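Hirkdale Open Day (robotics)

The Hirkdale Open Day is a yearly public demonstration of robot handling equipment held at the Hirkdale works, a former foundry now shared by several small automation firms. It takes place on one Thursday in June. The main host is Jullar, a company that writes picking and grasping software, and most of what visitors come to see is a single bin-picking demonstration given in the rear hall. The event has drawn interest in the trade for its plain presentation and a fair amount of criticism for how little its results can be checked.

Background

The first open day was a half-day affair for customers and suppliers. Jullar had been selling its planning software, named Allar, for less than a year, and the visit was meant to show it running on an ordinary industrial arm. The public was let in from the second year onward. Attendance at the most recent event was given by the organizers as 400, a figure that seems to include exhibitors and staff. A local business newsletter put the number of paying visitors at 300. The two figures have never been reconciled.

Admission is sold in timed slots. The fire rules for the rear hall limit each group to 18 people, and later groups have at times been merged or shortened when the morning overran. Several visitors have complained in print that they saw less of the robot than of the introductory talk.

Format

Each session begins with a talk of some length in the front office, covering the history of the firm and the general problem of picking parts out of a container. Groups are then led to the rear hall, where an operator runs the demonstration and takes questions. The hall also holds a few static stands, and the firm Dervishi, which makes grippers and tool changers, has shown its catalog products there since the third year.

The talk has been described as "mostly a sales pitch with a safety briefing attached." Jullar replied that the event is free for schools and that the talk is needed to make sense of the rest. Schools do get in free, but only to the last slot of the day.

The picking demonstration

Picking from bins is an old problem in automation. An arm that moves parts from one fixed position to another needs no judgment. An arm working over a container has to deal with parts that may lie at any angle, close to a wall or across one another, and the walls themselves get in the way of the gripper. Long thin parts are a common test because they are easy to describe and awkward to hold: a grip near one end lets the part swing, and a part lying flat along a wall leaves little room for a finger on that side.

The Hirkdale demonstration uses this kind of part. The operator sets pieces down in a metal bin, and the arm is given the job of picking them up and moving them. Jullar's literature calls this "unstructured handling."

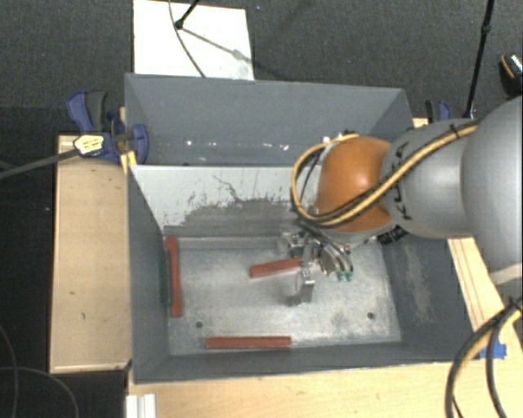
The phrase has been disputed. Critics point out that a handful of pieces spread over a bin floor is a long way from the heaped containers found in a parts warehouse, where items hide each other and shift when touched. With only a few pieces in play, the software has an easier time telling one from the next, and a failed grip seldom disturbs the others. Jullar accepts that the test is a light one and says it was chosen so that visitors can follow each move. Both statements may be true, but the brochure handed out at the door mentions only the warehouse case.

A second point of dispute is the setting down of the pieces. At early events this was done by the operator alone, out of sight of the group. After complaints, visitors were invited to place pieces themselves, and accounts of the following sessions mention longer pauses before the arm moved. The company has not said whether the software was changed in between.

Claims and measurement

Allar is sold on the strength of its recovery behavior, meaning its ability to try again after a missed grip without an operator stepping in. The open day would be a natural place to show this, yet no tally of attempts and misses is kept in view of the audience. A printed sheet is sometimes available on request. It lists completed picks only.

Jullar has stated that planning a grip takes 2 seconds. The figure appears on its banners and has been repeated in trade coverage, generally without a source. It covers the calculation alone and leaves out the time needed to sense the bin and to move the arm, so it says little about how long a full cycle lasts. Visitors who have tried to time the whole sequence have published widely differing results - some started the clock at the operator's command, others at the first motion.

Reliability over a working shift is another matter on which the event offers no evidence. A session in the rear hall is short, and an operator stays beside the controls throughout. This is normal practice for a demonstration. It does mean that claims about unattended use rest on the company's word, and requests from two trade writers to watch a full day's run were turned down.

Reception

Opinion is split along fairly predictable lines. Teachers and hobbyists tend to speak well of the day, in particular of the chance to stand near a working industrial arm and ask blunt questions of the person running it. Plant engineers have been cooler. One review called the picking session "worth seeing once" and advised readers to skip the talk if the door staff would allow it - at present they do not.

Dervishi has been credited with the more useful stand, partly for its habit of laying out worn gripper fingers next to new ones with the service hours marked on a card. The hours are supplied by customers and have not been checked either.

See also

Bin picking
Grasp planning
Industrial robot
Trade fair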